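The Kitchen That Isn't There

Fornent will rent you a robot kitchen for $384 a month. There is no stove in the box, because there is no box. What you get is a login, a download that takes most of a lunch hour, and a phone number that is answered by a patient man in what sounds like a stairwell.

The product is called Cocco, and it is a simulator. You pick a counter, you pick some things to put on it, you pick an arm, and then you try to teach the arm to do chores before you let it anywhere near your own dishes. The company's pitch is that a robot should get its clumsy years over with in private. I have raised two teenagers and found this hard to argue with.

I spent 14 days with Cocco on an office computer that was bought to do spreadsheets and has let me know it ever since. I am not an engineer. I can change a tire and I once fixed a dishwasher by hitting it. Fornent says this makes me close to its ideal customer, a remark I have decided to take well.

Who is buying it? According to Tatiana Štefanec, who runs the product side at Fornent, it is mostly small outfits: people who want to sell a robot that wipes tables or sorts jars, and who own one real arm between six employees. "They fight over it," she told me. "Somebody books it for Tuesday and somebody else has unplugged it. With us, everybody gets an arm, and everybody can ruin it."

I ruined mine in the first twenty minutes. I had asked it to reach for a bowl. It reached for the bowl by way of the counter, with the confidence of a man walking into a glass door, and shook there until I found the reset button. The reset button is large, and somebody at Fornent clearly gave it some thought. It puts the whole kitchen back the way it was, including your dignity, and it does not keep a tally on screen. (There is a tally. It is in the log file. Mine says 497.)

The teaching works two ways. You can steer the arm yourself, with a game controller or, if you pay extra, with a pair of hand grips, and Cocco records what you did. Or you can feed it somebody else's recordings and watch the thing practice by itself while you go and make coffee with your own hands, like an animal. Most people do both. The recordings you make go into a library, and the library is what you are really paying for, since the software then shuffles the lights and nudges the objects and replays your one decent attempt in a lot of slightly different kitchens.

Steering is harder than it looks and it already looks hard. The arm has more joints than you have opinions about joints. You want the hand to go left, and the elbow has to go somewhere too, and the elbow's ideas are its own. By day three I could get the gripper down beside an object without flattening it. By day five I could pick up a bottle. I called my wife in to see this. She watched for a while and asked if it could do the recycling.

The rival here is Plutent, which costs less and has been around longer, and which I tried for a weekend. Plutent's kitchens are built out of what look like shoeboxes. It runs faster than Cocco on my sad computer and its manual is far better, with an index and everything. But things in Plutent have a way of sliding out of the grip as if they had been buttered, and the fix involves a settings page with more sliders than a recording studio. Cocco's objects mostly stay where you put them. When they fall, they fall the way you'd expect, which sounds like faint praise until you have watched a virtual mug drift gently up to the ceiling.

Where Cocco really pulls ahead is in the looks. The light is soft, the shadows go where shadows go, and the cameras can be parked anywhere you like, including above the work looking down, where I ended up leaving mine.

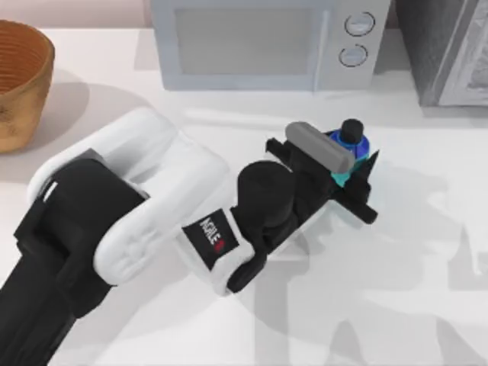 Fornent will tell you the shadows matter because a robot that learns in flat light gets spooked by a window. I can only report that I got fond of them. I found myself judging how high the hand was by the dark patch under it, the same way I park the car.

Now the complaints. The starter pack comes with 2 kitchens, and you will be sick of both by the end of the first week. More are sold separately. The controller setup forgot my controller every morning. The error messages seem to have been written during a breakup; one of them just says "No." And the library search is hopeless. I saved a good bottle pickup under a sensible name and had to find it again by scrolling, like a person looking for a baby picture at a party.

There is also the question of whether any of it carries over. A robot that is graceful in a pretend kitchen may still be a menace in a real one. I put this to Libor Zeman, who builds jar-handling stations at a workshop called Bukau and has been a paying customer since last January. He shrugged so hard I could hear it over the phone.

"It gets you most of the way," he said. "Then you stand next to the real one with your hand on the stop button, same as before. But you stand there for a shorter time."

He renews every year. He also keeps a Plutent license for when he's in a hurry, and asked me not to make a big thing of it.

Cocco costs $384 a month for one seat, with the hand grips and extra kitchens on top. You can cancel whenever you like, though the form to do it is in the library, so good luck finding it.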